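Robotics > Software & Tooling
0 shares | 3 comments

4.2 Grasp-state labels from wrist video

The planner in Stususier needs to know one thing at every step: is cloth in the fingers or not. No force sensing in this setup, so the label has to come from the wide-angle wrist view alone. We trained a small head on top of the shared image encoder, 256-dimensional features in, three classes out (open, closed on cloth, closed on nothing). Training set is 3,002 short clips of people handling clothes in bedrooms, cut so that each clip holds one state only. Clips with a state change inside went to a seperate pool and are used in 4.3.

Fisheye frames go in uncorrected. We tried undistorting first and lost too much of the rim, where sleeves and trouser legs tend to hang. Figure 3 gives two of the frames. In (a) the yellow fingers are closed on a folded gray piece with a checkered blanket close by – an easy call for the state head, harder for the segmenter, which has to keep the two cloths apart.
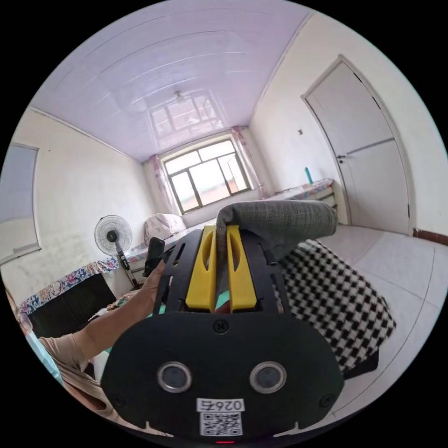 A comment left on the draft by Šindelář asked why the state head sees the full view at all: "Crop to the finger tips and you drop the bed, the walls, the window, everything that changes from house to house. You would need less data. I'd want that baseline before I believe the rest." Fair point, so we ran it. The crop does match the full view when the fingers are open. It falls behind when cloth is bunched high over the tips, as the crop then holds nearly all fabric and no finger edge. We kept the full view and added the crop as a second input. Costs little.

(a)

Second problem is time. The encoder runs on every frame but the planner only reads at its own rate, and early versions of Kerkodwood (our replay tool) paired the two by arrival order. Bad idea. One late frame and every label after it was off by one. Now each message carries its capture stamp and the planner takes the newest label older than its own clock. Anything staler than 400 ms is thrown out and the arm holds still. Replays are now repeatable, same log in, same plan out, which they were not before.

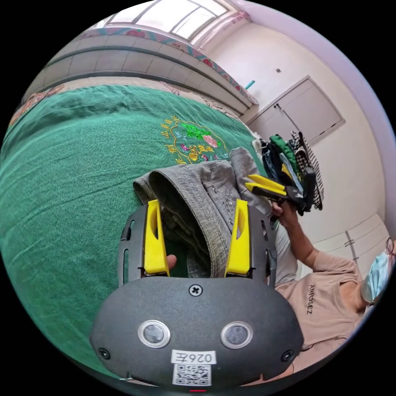
(b)

Figure 3. Wrist-view frames used for grasp-state labeling. (a) Folded gray cloth held in the fingers. (b) Gray jeans held over a bed, second gripper in view.

Two-handed clips need one more rule. The state head was trained to answer for its own gripper, but nothing in the loss says so, and the encoder fires on any pair of yellow fingers. Frame (b) is the type of case that hurts: the near fingers are clamped on the jeans, and a second gripper with the same yellow fingers points in from the right, in front of the hanging clothes. Two candidates, one label wanted. Our fix is a fixed mask in image space. The near fingers always project to the same place as the camera is rigid on the tool, so we weight features inside that region and damp the rest. The mask is computed once per tool and stored with the calibration file. With it on, the held-out two-handed set of 82 clips no longer shows the label flicker we had on the Flokimthorpe build. Cases where the other gripper crosses right infront of the near fingers are still open, see 4.3.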